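Notebook, glove and wrist tracking, August
Entry by Orysia, with remarks from Mathias

Start 09:40. Today I compare the two ways to get the hand pose for the Mallow gripper: the old one, where the pose comes only from the Trakent inertial unit, and the new one with the tag cube on top of the hand. Mathias made the bracket for the cube last week. It is stiffer than the first version, but I still see a small shake when the hand stops quickly.

Settings for both: exposure fixed, glove stream at 80 Hz, log cut after 2000 samples. I left the filter off, because last time we could not say if the delay came from the filter or from the glove.

First the inertial run. Drift is the same as before. After one log the wrist is already turned by some degrees and the Mallow arm would come down beside the object. Restarting the stream puts it right, but for a long session this is not usable. I did not save the plots, only the raw log, number 1391.
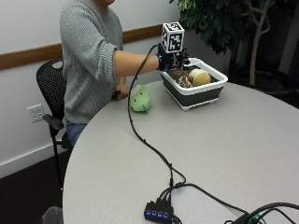 The cube gives a much calmer pose, and I think we should keep it. The fixed camera finds the tags well as long as the hand stays flat and open to it. The bad case is reaching down into something deep. With soft toys in the collapsible basin the hand is still only just over the patterned one, on the left side, and the cube stands high above the rim, so this is a good case for us. When I tilt the wrist further than this, one face is lost and the pose jumps to the next face. The jump is small but the arm follows it, and the fingers of the Mallow twitch. Mathias says we can blend the two faces over 500 ms. I am afraid this is too slow for grasping, but we can try it.

The cable is the other problem. It hangs from the glove in a loose bow and then goes over the table to the hub. If I reach to the far side it pulls a little at the wrist, and I begin to move more carefully than a normal user would. A longer cable is ordered from Drellis.

Note on the gripper: Mallow closes well on soft things, also when the pose is a bit wrong. The Arboleda two-finger is less forgiving and needs the cube pose. With the inertial pose I would not even start it.

M.T.: please write down the cube offset from the wrist before you unscrew the bracket again.
O.Y.: done, it is in the config file, in mm.

Open:
– blending of faces, Mathias
– same runs with the Arboleda, both pose sources
– new cable, then repeat the far reach

Stop 12:15.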